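Print this page
E-mail this story

The Hanger Problem

By the time the poster deadline came around I had watched 1306 attempts at hanging up a shirt, and I could tell you by the sound of the motors which ones were going to be bad. My roommate thought I was exaggerating. Then I did it at dinner, with a video playing on my phone face down next to the rice, and after that I was asked to keep my work off the table.

We called the method Srour, after the street the lab was on, and I loved it the way you love a car that only starts for you. The idea was so simple I was embarrassed to explain it to my mother! You let one arm worry about the cloth and the other worry about the hanger, and you don't let either of them plan more than two seconds ahead. Every two seconds they stop and look again. Everybody before us had tried to plan the whole thing from start to finish, and cloth doesn't care about your plan (cloth barely cares about gravity).

The people at Urkell had the same idea, of course. They had more money and a nicer name for it, Costodance, and a demo with piano music. I watched that demo more than I'd like to say. I watched it in bed.

So that April I was living on vending machine crackers and going back through our own recordings, looking for something good enough to put in the middle of the poster.
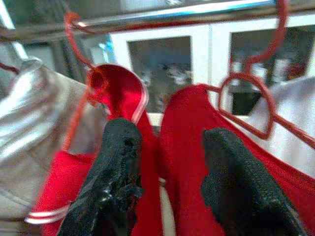 Red on the rail, red above the table, and a hanger for one arm of my nightmares. 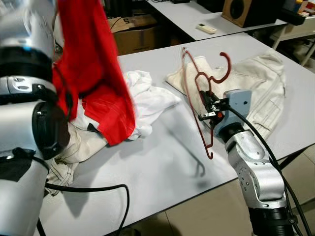

I had three favorites by midnight and hated all of them by one. The trouble was the number. We'd told Dirbridge, who paid for the whole thing, that we would get to 80 percent, and we were there, right on it, and I couldn't stop thinking about the shirts I'd counted as hung. One sleeve in, collar twisted, shoulder hanging off like somebody leaving a party. Was that hung? My rule said the hanger was on the rail and the shirt was on the hanger, so yes. My mother would have said no and done it over.

I wrote a new rule on the back of a cracker box: both shoulders on, or it doesn't count. Then I sat there and looked at the box for a good long while, because I knew what it would do to us.

It was nearly four in the morning when I started from the first recording again. I kept the sound off this time, so I couldn't cheat. The first one was fine. The second one was fine. On the third one the left shoulder slid, just a little, right at the end, and I ran it back and watched it slide again, and I put down a zero and reached for the crackers.

Print this page
E-mail this story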